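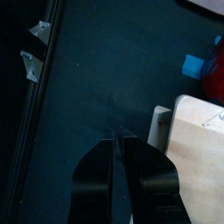 Fingers open over the blue table, nothing in them yet.

I've been using Plinelby as our planner since April, and I keep getting asked whether I'd recommend it. My answer has gone from "maybe" to "depends what you think a planner is for," and people don't like either one.

The pitch is that you hand it a goal and a scene estimate and it gives you a motion that won't hit anything. Fine. It does that. On a flat table with a few blocks I have very few complaints. The paths are a bit showy (why go up and over when there's a clear straight line?) but they're safe, and the replay tool is the best I've used.

My trouble is with the scene estimate. Plinelby trusts it completely. We feed it from Laten, which spits out a pose and a confidence score for each object, and Plinelby reads the pose and throws the score away. I assumed I had the config wrong. I spent an afternoon in the source and found the line where the field gets parsed and then never touched again. Lawal Omoregie filed an issue on it before I did, and the reply was that confidence handling "belongs upstream." Upstream says it belongs downstream. You can guess how that thread ended. 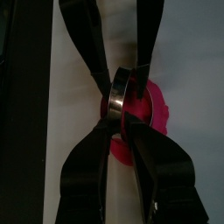 For rigid things you can live with it. A hanging metal ring with straps through it is where I stop believing the demo videos. Shiny metal gives Laten fits. A highlight slides along the band when the camera moves and the estimated tilt slides with it, still reporting high confidence, so even if Plinelby did read the score it wouldn't help much. Straps are worse, being one mesh today and three blobs tomorrow.

I logged 200 grasp attempts on hanging hardware with the default settings and then went through them by hand. The tool called 52 of them failures. I'm not going to give my own number, as Leszek Szczepańska and I disagreed on enough of them that I don't trust either of us, but it was higher. The success check only looks at finger width. If the fingers stop before they're fully closed, you get a green tick. Pinch a fold of strap and miss the ring completely, green tick. I'd like to know how many published numbers out there rest on a check like that one.
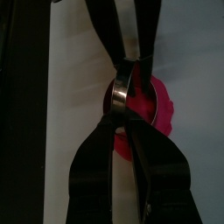 What we run now is dull. A small script called Villa sits between the two, asks for the pose from a few camera positions, and refuses to plan if the answers don't agree. It's 895 lines and most of that is logging. It makes everything slower. Lawal wants to replace it with something learned, and I've said he can when he shows me it failing in a way I can read.

Dravidell is supposed to fix all of this in its next release, with "uncertainty-aware planning out of the box." I've read the draft docs. There's one threshold, it's global, and the default came from around 2,000 simulated grasps. The docs list which objects were used and I couldn't find a strap among them.

I'll try it anyway. The old config stays on the machine until I've been through the new logs by hand.

Print this post | E-mail this post
14 shares | 6 comments
Contact | Copyright, all rights reserved | Back to top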